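Jan 17, 2022

Slept badly again, and woke before the heating came on. I made coffee and sat in the kitchen with the coat over my nightdress, and I read once more the letter from Ehlers. They will raise the rent for the garden plot in Sodden from May. I read it three times because I wanted to be sure that I understand the word "adjustment." It means more, of course. It always means more.

The new price is 810 for the year. I did not expect it to be cheap, but I have had this plot for ten years and in that time I put into it the pear tree, the two rows of currants, the little shed with the green door, and all the soil I carried there by bus in bags, which the driver did not like. If I give it up, I can take none of this with me. Maybe one currant bush, if I dig it out now while it sleeps. The pear is too big.

I walked to Mindau in the morning to think about it. The path along the canal was frozen and very uneven, so I went slowly, looking mostly at my shoes. There was a man with two dogs who greeted me as if we know each other. Perhaps we do. I bought bread, a small cabbage and stamps, and I forgot the lamp oil, although it was the reason I went into town.

At home I took out the old notebook with the harvests. In the first year I wrote down everything, even a single radish. Later I became lazy, and for some summers there is only "many beans" or "slugs." In the best year we had 24 jars of pear, and I gave most of them away. I still have four in the cellar. I opened one today and ate half of it standing up, with a spoon. The pears have become brown at the edges but they taste good, a little like cloves, though I am certain that I never put cloves.
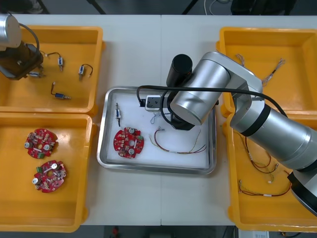

Annelies Lanz thinks I should keep the plot and share it. She telephoned after lunch and had her opinion ready before I finished telling her about the letter. Half the rent, half the weeding, and whoever comes in the evening does the watering. She would like the sunny side for tomatoes. I said that the sunny side is where the currants are, and she said that currants do not mind, they are polite plants. I laughed, but I also felt a small pain, because I do not want to move the currants.

I asked for time until the end of the month. She said I could have it, but that she would already order the seeds, in case.

After the call I was restless and cleaned the drawer under the stove. I found the seed packets from last year, among them the pea called Purier which I never sowed. The packet is damp on one corner. I put some peas on wet paper in a saucer, next to the radiator, to see if they are still alive. It is foolish in January, I know. I have no place for pea plants in the apartment, and if they grow I will feel guilty toward them.

I tried to write the answer to Ehlers as well. The first version was too angry and the second one was so humble that I was ashamed of it. I do not find it easy to be firm in a letter. When I speak, people can see from my face that I am serious — on paper I sound either like a child or like a lawyer. I only want to ask if the water is still included, and if one may put two names on the contract. That should fit in four lines. I will try again tomorrow, with the dictionary.

It snowed a little toward evening, very fine, and it did not stay. I thought about the shed roof, where the felt is torn on the side of the path. I should go out to Sodden this week and put a board over it, whatever I decide.

Soup from the cabbage. Too much pepper. To bed early, with the window closed.

Lamp oil!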